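Where should a squeeze ketchup bottle go when clearing a table?

Asked by Rawan Karaki, Apr 13, 2019
Viewed 1057 times

I'm sorting out our shared kitchen and the ketchup always ends up left out with the dishes. Half of us say fridge, half say cupboard. I'd also like to know what order to clear things in, as the rack fills up with bowls before I get to the big pieces.

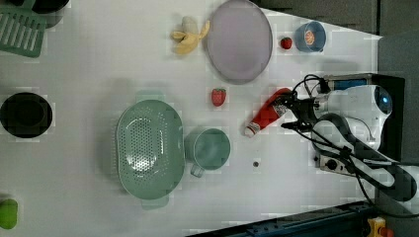 The colander is the worst for taking up space. We have one small rack and no dishwasher.

2 answers

Shadi Khalaf
Fridge door, cap down. It keeps in the cupboard for a while but ours gets a dark ring under the cap. Put food away first, then wash mugs and bowls, plates next. Dry the colander by hand and hang it up. Don't rack it at all.

Ginette Tremblay
Cupboard. Never had a problem in Medina and it's warm there. Get a second rack.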